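Skunano publishes results of gripper comparison for computer dismantling

Mummont, 2020-09-27

Skunano, which builds test rigs for the recycling trade, has published the results of a side-by-side trial of robot grippers for taking apart used desktop computers. The trial was carried out with the dismantling firm Collado at its site in Mummont, and compared 2 types of gripper on the same arm, with the same controller and the same wrist camera.

The first was a parallel gripper with flat fingers, of the kind already used at Collado for sorting cables and boards. The second was a linkage gripper from Skilitz, in which the fingers are driven by perforated metal bars and swing inwards as they close. Both were tried on 16 models of desktop computer, with the side panel taken off by hand beforehand.

In total the arm made 3,337 attempts to take hold of a part. Each attempt was logged as a clean grip, a slip, a collision with the chassis or a stop by the controller. The parts on the list were power supplies, drive caddies, loose cables and cable connectors.

"We wanted figures that a plant manager could use," said Abilio Sarmiento, head of testing at Skunano. "Most grippers are shown picking up blocks from a flat table. A computer chassis is narrow and full of sheet metal edges, and the part you want is usually underneath something else."

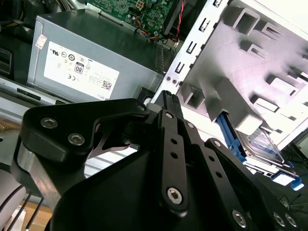
The linkage gripper did better on drive caddies and on connectors close to the motherboard, where its fingers could be brought in at an angle. The parallel gripper did better on power supplies, once the screws had been removed, and was quicker to open and close. On loose cables there was little to choose between them, and both dropped thin cables more often than the team would accept in daily use.

Collisions were the most common fault for both types. The controller stopped the arm 276 times when the force at the wrist went over the set limit. Most of these stops happened while the arm was moving into the chassis, before the fingers had begun to close. Skunano has since changed the approach path so that the arm slows down earlier, and will repeat that part of the trial with the new settings.

The position of the wrist camera also made a difference. With the camera mounted close to the fingers, the gripper itself hid part of the view, and this was worse with the wider body of the linkage gripper. A second camera above the bench is being considered for the next round. The camera and its software were left unchanged throughout the present trial so that the results for the two grippers could be compared fairly.

Ignacio Esteban, operations manager at Collado, said the firm would keep both grippers for the time being.

"Neither of them does the whole job," he said. "We will use the flat fingers for the heavy parts and the Skilitz for the drives. Changing over takes a few minutes, so we do the computers in batches. The screws are still done by our own staff and I don't expect that to change soon."

The next round of tests is planned for March and will cover small form factor machines, where there is less room between the drives and the power supply. Skunano will also try softer finger pads on the parallel gripper.

The full report, with a table of results for each model and the controller settings used, can be requested from the Skunano press office. Trade visitors may ask to see the test bench at Mummont by arrangement with Collado.

About Skunano
Skunano designs and runs test rigs for robot arms, grippers and cameras used in recycling and repair.

About Collado
Collado collects and dismantles used office equipment for businesses and public bodies.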